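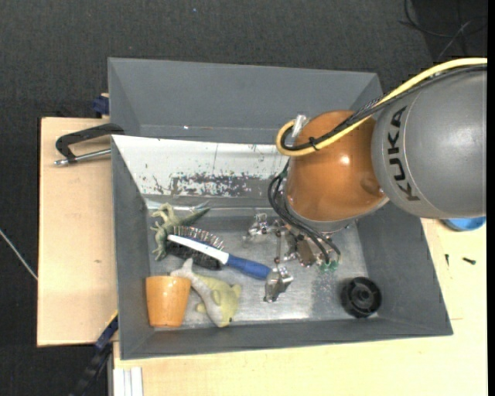
How do I stop the metal bottom of a big storage bin from getting more scratched?

We keep cleaning things in a large grey bin with sloping walls, brushes mostly, and everything slides on the bare metal. The paint on one of the inside walls is already coming off in flakes. I would like to keep the bin for some years more. Is it enough to put something soft inside, or must I paint it first?

Asked in Storage and Workshop, November. Viewed 1031 times

3 answers

Radomír Krajčí
87 helpful votes

Put a rubber mat on the bottom, cut one finger narrower than the metal on each side, and do not glue it. I have done this with two bins in my workshop in Machala and it is a small job for one evening.

First take everything out and brush away the loose paint flakes. If you leave them, they lie under the mat and work like sandpaper. Then wash the metal with warm water and a little washing-up liquid and let it dry until the next morning. I was impatient with my first bin and there was a smell after two weeks.

For the wall with the bad paint I would scrape only what is loose, rub the border smooth with fine paper and put on one thin coat of metal primer, then the colour. The bottom I would not paint at all. Paint on a bottom where things are sliding every day does not stay - I tried it.

The mat should be ribbed on the lower side, so that air can go under it. Mine is the Mornis one, 61 cm wide, sold by the metre. Lift it every month and shake it out.

Plultance_fan
4 helpful votes

just buy a new bin, they are not so expensive

Guest from Flandadia
12 helpful votes

I agree with the mat, but old carpet is also possible if the brushes go in completely dry. With wet brushes please don't, it will never dry and the metal under it gets rust spots. We also hang the long brushes on a rail now and only the short ones stay in the bin. For brushes with a wooden handle this is better anyway.

Comment from the asker: Thank you both. I will scrape the wall first and then order the mat. Is the smooth side of the mat up or the ribs up?

Radomír Krajčí: Smooth side up, ribs on the metal. It is easier to wipe.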